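Comparing Two Finger Sets on a Hand-Held Gripper
Elikem Sowah
Project report, 2018-03-12

3. Handling tests

The first part of the project used boxes and tins, which both finger sets held without trouble. Soft packaging was harder. A full bag changes shape when it is squeezed, and the grip force that works at the start of a lift may be too low a second later.

We tested 2 finger sets. The Prelel set has stiff flat pads. The Grovik set has thinner pads that bend along their length. Both bolt to the same linkage, so the camera and cable did not have to be moved between runs. Force was read from the Kurnov controller and saved with each video. In all we logged 2762 grasp attempts, 1459 with the Prelel pads and the rest with the Grovik pads. After removing runs with missing force data, 2627 were left for the comparison.
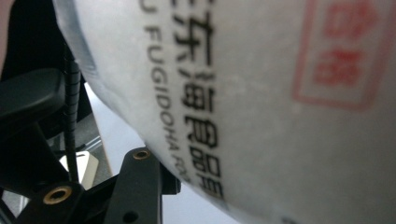 Figure 4. View from the gripper camera with a large white printed bag close to the linkage.

Large bags caused a problem we had not planned for. When the bag is this near, it covers most of the view and part of its surface is out of focus. Our tracking script looks for edges and corners, and on plain white plastic it often found too few. Printed characters helped when they were sharp. Where the print wrapped around a curve and blurred, the script lost its points again.

The Grovik pads slipped less on soft bags, but they took longer to close and were harder to line up by hand. The Prelel pads were easier to aim and left deeper dents. On boxes we saw no clear difference.

For the next round in June, Owusu has offered us a wider lens. We also want to move the camera back on its mount and repeat the large bag runs before changing the pads.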